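26 June 2023. Notes from the open day, demonstration kitchen

Visit was to the Illina group in Dridton. Siham Salameh received us and explained the wrist markers. Each strap holds printed square codes, and the software from Kaczmarczyk calculates the hand position from them. Strap must sit tight, otherwise the blocks turn on the arm.

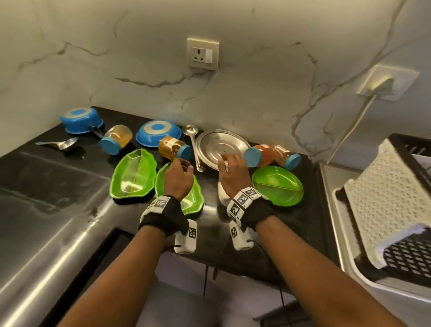 I asked about the sampling rate. It is 60 per second for the hands. Siham said that steel is the difficult material, for the reflections confuse the depth estimate. We have the same trouble at home with our trays since February.
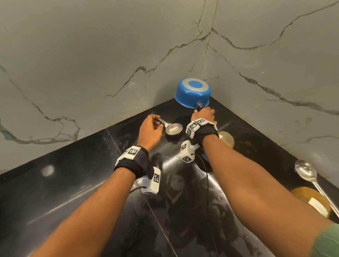 Przemysław Bielecka wanted to know if the grip is labeled by hand. Partly yes. They have 462 recordings labeled until now, and the handles are marked separately from the rest of the object. I think we should copy this.

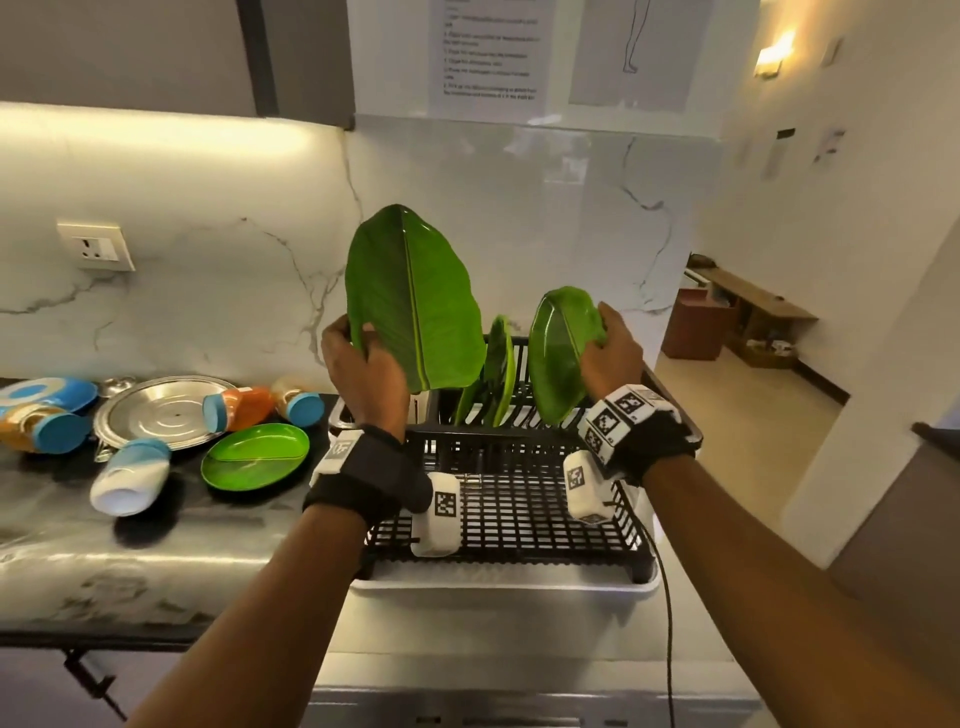 For plates they note also the slot of the rack. Our format has no field for it, to be added. Cable from the wrist to be checked with Ukance, I did not understand which connector they use. Siham will send the strap drawing.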